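Stesotness: Tidying Up by Machine
Final project report, Kiprono Waweru and Eluned Lougher
Supervised design module, second year

## 1. What we set out to find

Our question was whether a cheap robot arm can do one small household chore well enough that a person would leave it to get on with the job. The chore is putting small things away in a container. We chose it because everyone does it, it takes no strength, and a child of three can manage it.

We called the project Stesotness, a name left over from a first-year group exercise that we never got round to changing. The report covers the autumn work up to December. Kiprono wrote the control side and sections 3 and 5. Eluned planned the trials and wrote the rest.

We also looked at shop-floor work, where the same motion turns up as bin packing and kitting. Eluned spent part of the summer at Jullum, a small packing firm near her home, and some of our expectations came from there. At Jullum the repetitive lifting is done by fixed machines, but anything mixed, soft or oddly shaped still goes down a bench with people on both sides of it.

## 2. Background

Household chores can be sorted by how much the surroundings change between one go and the next. A dishwasher works because the person loading it does the hard part. The same is true of a washing machine. Floor-cleaning robots come closer to working alone, though most owners pick up cables and socks beforehand.

Tidying has no such helper. Objects can be anywhere, at any angle, and next to things that ought to be left where they are. On a shop floor this is dealt with by fixtures: parts arrive in trays and every tray sits in the same place. We decided to borrow that idea and fix as much as we could, then see how much of the chore was left for the machine to get wrong.

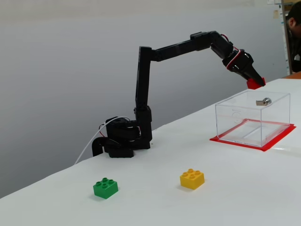
Fixing things in place has a cost. Each marked position is one more thing a user at home would have to keep to, and we doubt that many would. We kept a list of every condition we imposed, and it is given in full in section 4 so that the results can be read fairly.

## 3. Control

The arm is driven by two programs. Vusto is the one we wrote. It holds the target positions, works out the joint angles and sends them to the servos. Kamel is an older piece of department code which logs what the servos report back. We made small changes to Kamel so that the log is written after every move, where it used to be written only at the end of a run. This matters because our early runs often stopped halfway and left no log at all.

Each run has the same stages:

1. Move to a point over the object.
2. Come down with the jaws open.
3. Close and lift.
4. Travel to a point over the container.
5. Come down to the rim and open.
6. Return to rest.

Stage 2 gave the most trouble. The joints have a small amount of play, and with the arm stretched out it adds up at the fingertips. We tried correcting it in software with a fixed offset. The offset was right on one side of the table and wrong on the other, so we replaced it with a table of offsets measured by hand. Measuring them took a whole afternoon and had to be done again after a wrist servo was changed.

## 4. Conditions of the trials

The conditions were these:

- one object to be moved per run
- the container always in its marked place
- a plain surface and even light
- no person reaching across during a run
- a limit of 20 seconds for a run, after which it was stopped and counted as a failure
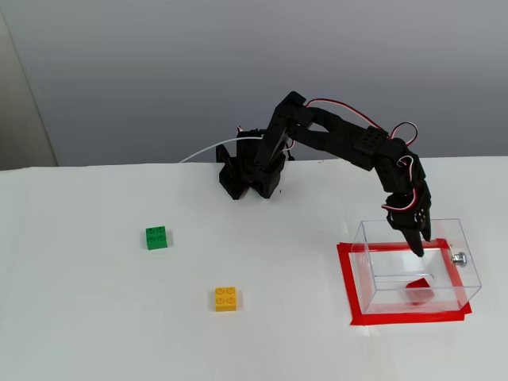
Precision at the container end turned out to matter less than we had planned for. An opening is forgiving: the object can be let go a little to one side and will still go in. What does matter is height. With a clear box like ours, ringed with red tape, the fingers need only dip just inside the rim for a release, and going any lower brings the wrist close to the walls. We set the release height by eye and then left it alone for all trials. The walls being transparent was a help to us when watching, but it would be a nuisance for a camera-based system, and anyone repeating the work with vision should start with something opaque.

We made 63 runs in total. The first 10 were used for setting up and are not included in our findings. The rest were done in short sessions, because the servos became warm and their behaviour drifted.

## 5. Findings

When a grasp was good, the remainder of the run was nearly always good too. Failures were mostly at the pick-up. The commonest was the object being nudged by one finger before the other had closed on it. After a nudge Vusto carries on as if nothing has happened, so the arm goes through the entire motion with nothing in the gripper and reports that the run is complete. Kamel does record a different closing position in this case. We only noticed that when reading the logs afterwards, and it would have been an easy check to build in.

A smaller group of failures came at the release. These were less serious, as the object generally ended up somewhere near the container and could be picked up by hand.

Five runs were stopped at the time limit. All were early, before we raised the travel speed.

We also timed ourselves doing the same chore by hand. A person is far quicker and does not need the object to be in a known place. That comparison is a little unfair to the arm, since speed is hardly the point if the person is free to be elsewhere. The trouble is that neither of us would have left the room. One of us sat by the power switch throughout.

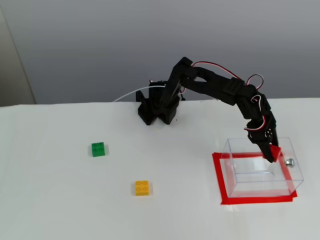

Could a machine like this be left to tidy a room today?

Our arm could not. It handles a single object under fixed conditions, and it cannot tell when it has missed. Until it can check its own work, somebody has to watch it, and that person might as well do the tidying.

## 6. Home and shop floor compared

We think the shop floor is the better place for an arm of this sort at present. The conditions in section 4 would be unreasonable in a living room, but most of them were already normal at Jullum. Staff there are used to placing trays on marks. There is also someone nearby who can clear a fault, and one person may look after several machines.

At home the chore itself is no harder, but everything around it is. Toys are left in heaps. The container gets moved. A pet or a small child may come along in the middle of a run, and we did no work on safety that would cover this.

## 7. What we would do next

- Use the closing position from Kamel to detect an empty gripper and try again.
- Add a camera so that the object need not start from a known place.
- Test with soft items, beginning with socks.
- Move the container between runs by a small amount and find out how far it can go before releases begin to miss.

The offset table should be kept with the arm. Whoever takes it over will need to measure the values again if any servo is replaced, and Kiprono has left a note on the method in the Vusto folder.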